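Old computers, old letters, and my very full desk

Posted 02/01/2021 by zarnley
Last updated: 6:15 p.m.

Print this post | E-mail this post

I have been typing up my grandmother's letters since December and I am having the best time! If you've been wondering why there were no posts over the holidays, there you go. I've been reading about the price of eggs and who wore what to whose wedding, and I have not wanted to stop.

There are 417 letters in all. They came to me in a hatbox and two shoeboxes, and the first thing I did was put them in order on the living room floor, which took a whole weekend and meant walking along the edge of the couch to get to the kitchen. She hardly ever wrote the year. She wrote things like "Tuesday, raining" and left it at that. So the order came from postmarks, where the envelope survived, and from things like whether the dog was alive yet. (There were three dogs. Two of them had the same name. I have a chart.)

Most of them were written from Amurville, where she had the upstairs rooms over Morelli Shoes for six years before she married. I knew she had worked downstairs in the shop but I had no idea how much she loved it! She writes about shoes the way other people write about racehorses. One letter is four pages on a single pair of green pumps in the window, how they got moved to the back, how she moved them to the front again, and how she finally sold them to a woman who had come in for laces.

What I really wanted to write about, though, is the typing, since a few of you have boxes of your own at home and have asked how I'm doing it.

I do it on a desktop computer. A big, heavy, old one that lives under the desk and warms my feet. I have tried a laptop and I have tried a tablet and I keep coming back to the tower. The keyboard is the right height, the screen is wide enough to have the scanned page on the left and my typing on the right, and when something needs more memory or a bigger drive you take the side off and there it all is. I love that about them. I'm no expert, but I've had mine open plenty of times, and the first time I swapped a drive by myself I went around telling everybody like I'd delivered a calf. 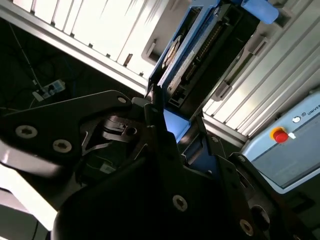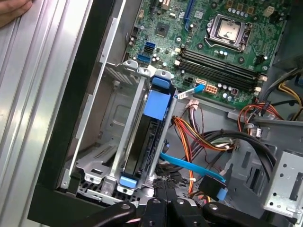
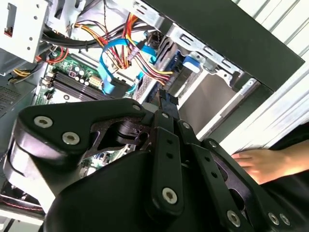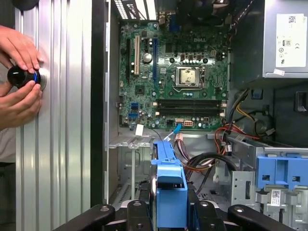

Second, third and fourth pictures: an open desktop tower with its green board showing.

Anyway, the typing! I scan a letter first, both sides, envelope too. Then I put the paper away and work only from the screen. Her writing is small and slants hard to the right, and being able to blow up one word until it fills half the monitor has settled a lot of arguments I was having with myself. For weeks I thought she had a friend called Marble.

I use a little program called Skesudeck to keep the scans and the typed pages side by side. It's plain, and the buttons are ugly, and I adore it. You can tag each page with whatever you like. I started with sensible tags (weddings, weather, shop, church) and now I also have "pie," "grudges" and "hats, disapproved of." Grudges is up to 43 letters and I'm only a little past the middle.

I leave her spelling alone. I went back and forth on this. I did fix it in the first batch, and when I read those pages back they sounded like a nice lady from a magazine, so I undid every one. She spelled "definitely" a different way each time and I want all of them kept.

If you're starting on a box yourself, go slower than you want to. I was racing in the beginning, and I typed 15 letters in one evening and had to redo nearly all of them. Two or three in a sitting is plenty. Read each one out loud before you type it, too. My family thinks I'm on the phone, but it helps so much with the words you can't make out, and you start to hear where she would have laughed.

And look at the backs of the envelopes! That's where she did her sums and her shopping lists. One has a tiny drawing of a boot with wings on it and no explanation at all. I've printed it large and pinned it over the desk.

I'm hoping to have the Amurville years finished by summer and get a few copies bound for the cousins. Still deciding whether the grudges go in. A couple of them concern people's mothers.

Next time I'll put up the green pumps letter in full, all four pages.

Print this post | E-mail this post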